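Gripper drop fault: your questions, my answers

Last updated 2025-01-12 by Neelam Negi

So many of you wrote in after the July batch of grippers started letting go of things mid-pick that I gave up on replying one at a time and made this page. I look after the bench at Sturken, I've had the fault on my own tools more often than I'd like, and I've tried to write down everything I know (plus a few things I only suspect, and I'll say which is which).

What goes wrong, exactly?

The fingers open by themselves. You've closed on a part, the controller says closed, you start to lift, and the grip relaxes enough for the part to slide out. It doesn't snap open — it's more of a slow give. On the screen you'll usually get error 21, but it can show up a second or two late, so don't wait for it.

Which units have it?

Hand-held Drelereo tools with serials from 1414 up to 2751. Outside that range I've had no reports that held up. One person at Van Loon was sure theirs was affected, and that turned out to be a loose finger screw, so please check your screws first!

Is it dangerous?

It can be. Most of us are picking up light stuff and the worst outcome is a dented part and some bad language, but please don't hold anything heavy, sharp or breakable over your feet, or over someone else's. Same goes for glass. And keep your free hand out from between the fingers while the power is on. When the controller recovers from error 21 it tries to close again, and it doesn't warn you first. That second half is the part that worries me more than the dropping.

How do I test mine?

Do it over a clear tabletop, with nothing between the fingers to begin with. Open and close the tool a few times and watch both sides. They should move together. Then close on a foam block, hold it just above the wood for a full minute and see if it creeps. I like to rest my elbow on something, otherwise I end up blaming the tool for my own wobble.

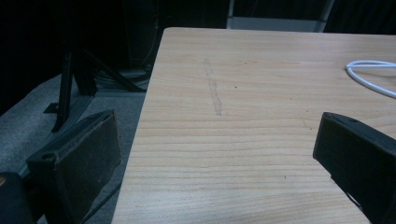
Can I just turn the grip force up?

Please don't. The fault is in how the controller holds position after the motor warms up, so more force makes it warm up sooner and you get the drop earlier in the session. Leave the force at the default and take breaks until you've got the update on.

Does the new firmware fix it?

Version 2 does, as far as I can tell. I've done more than 21 long sessions on it without a drop. The Dradance folks wrote the patch and they've been really good about answering email. You still need to recalibrate afterward, and if you skip that the fingers will stop short of fully closed and you'll think the update broke something (I did, for an entire afternoon).

My fingers look scuffed. Is that the same problem?

Separate thing. Worn pads slip, which feels similar in the hand, but the fingers themselves stay put. Wipe the pads, try again, and swap them if the part still slides.

What should I send you if it happens?

The serial number, the firmware version, what you were holding and how long you'd been running. A log file if you have one — the short log is fine. Switch the tool off before you start collecting all that.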